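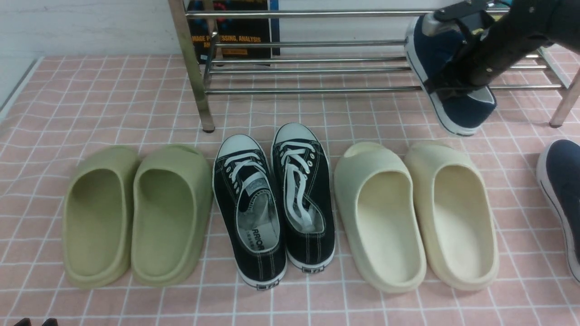

Shoe cell at Gosell: arm at the rack with a navy sneaker in the gripper, other pairs lined up on the mat.

Firkent Home Handling Project
Progress report, Period 2
Submitted to the Priedītis Fund, Aug 15, 2018
Work package: Cell setup and maintenance

Summary

The shoe cell at our Gosell site is set up and in regular use. This report covers how it is laid out, the maintenance done in this period, one repair to the gripper, and the problems still open. Results on grasp planning are reported separately by the software group and are not repeated in this document.

The main points are these. The gripper was taken apart and rebuilt with new finger pads after it began to let shoes turn during a lift. The wrist camera was remounted and calibrated again. The floor mat still does not lie flat, and we want to replace the way it is held down. Spending on parts is within the amount agreed for the period.

Cell layout

The cell is a section of floor against a plain white wall. A metal shoe rack stands at the back and a pink mat with a white grid covers the working area in front of it. Shoes are set out in a row with the toes toward the rack. We use ordinary shoes: foam slides, canvas sneakers with laces and canvas slip-ons. They were picked because each type gives the gripper a different edge to hold. The slides are thick and smooth at the heel, and the canvas shoes are thinner and give way when squeezed.

The rack was moved closer to the wall early in the period. In its first position the arm had to reach across the upper rails at a poor angle to place a shoe on the lower ones, and the forearm touched the top rail several times. No damage was done beyond scuffs on the arm cover. After the move we taught the rack position again from the front legs and marked it on the setup drawing. Operators check the rack against the drawing before the first run of a shift, as it is light and is easily pushed out of place when the mat is cleaned.

The rails are polished and throw bright reflections from the overhead lights. We tried tape on the rails and took it off again because it came loose where the shoes slid over it. Fixing the exposure on both cameras has been enough so far.

Gripper repair

Toward the middle of the period the gripper began to lose its hold on the heavier shoes. The shoe would not fall, but it would turn between the fingers while being lifted and arrive at the rack with the toe too low. The operators first took this for a planning error and several runs were spent looking in the wrong place.

When the fingers were removed, the pads had worn smooth along the inside edge, and one of the bracket bolts had backed out far enough to let the finger move. We replaced both pads with ribbed ones from Drukex, cleaned the threads, and put the bolts back with thread locker. The mounting plate was checked with a straightedge and was still true.

The new pads hold both foam and canvas well. They do pick up lint from the mat, and the ribs have to be brushed out or the grip gets worse. We now brush the pads at the start of each shift and inspect them every 50 hours. The full gripper service, with the fingers off and the bolts checked, is set at 3,000 grasps. That figure is our own estimate from the wear on the first pads, and we will adjust it when we have seen how the second set holds up.

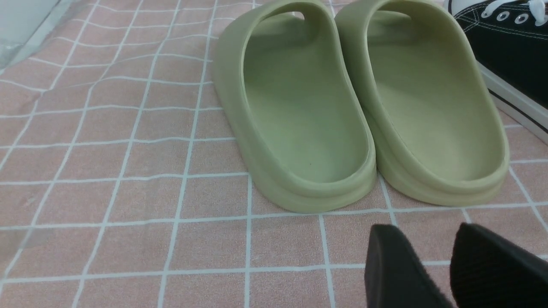 Wrist camera

The camera at the wrist looks down past the fingers, and the fingertips have to stay in view for the approach to work. They should show at the bottom of the image, to the right of center, with the mat visible in the gap between them. If the camera shifts on its bracket, the offset between the image and the real finger position is wrong and the gripper closes to one side of the heel.

The original bracket was a printed part, and it had bent slightly near the screw holes. We made a new one in aluminum. The cable was also rerouted, as the old run pulled on the connector whenever the wrist turned to its limit. After the change we did the hand-eye calibration again and saved a reference view with the fingers open.

Checking against the reference view takes very little time and is now on the daily sheet. The operator parks the arm behind a pair of slides, opens the fingers, and compares the fingertips with the saved view. A small difference is written down. A larger one means the arm is stopped and the bracket screws are looked at before any calibration is repeated – calibrating on top of a loose bracket cost us a good deal of work earlier in the project. 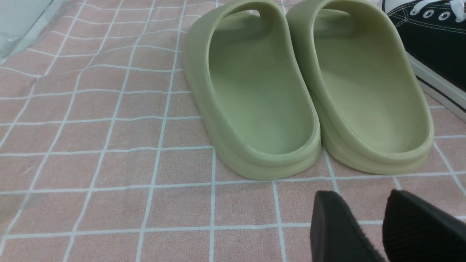 Floor mat

The mat remains the weakest part of the setup. It is soft and it ripples, so the printed lines wander and cannot be trusted for measurement. In the last report we said that the grid would be used for a quick camera check. We have dropped that plan and use a rigid target board, which is laid on the mat for calibration and taken away afterward.

Ripples also matter to the gripper. Where the mat is raised, the heel of a shoe sits a little higher than the taught floor height, and the fingers close lower on the sole than intended. For now the operators smooth the mat by hand before the shoes go down. A stiff backing sheet has been ordered and will be fitted under the mat along with a clamp strip on the wall side.

Resetting the row

Most of the time spent on the cell between runs goes into putting the shoes back. The starting row is slides at the left, then the black sneakers, the cream slides and the navy slip-ons at the right. The lower shelf is cleared before the arm is enabled. Laces are left as they are unless an end lies across the place where the fingers go.

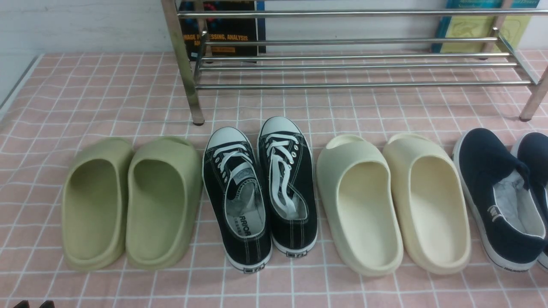
The order of the row is kept the same during maintenance tests so that one run can be compared with the next. The pairs are not pushed tight together, but the gaps are small, and the fingers have to come down beside a neighboring shoe without moving it. This is where a camera offset shows up first.

Open items

The backing sheet and clamp strip for the mat are still to be fitted. The spare set of Drukex pads has been received and is stored with the gripper tools. The maintenance sheet needs a column for the bolt check, and the setup drawing has to be reissued with the new bracket. We also want a stop for the rack legs, and are looking at a simple block screwed to the wall.

No change to the budget is requested. The next report is due in November and will include wear measurements from the pads now in use.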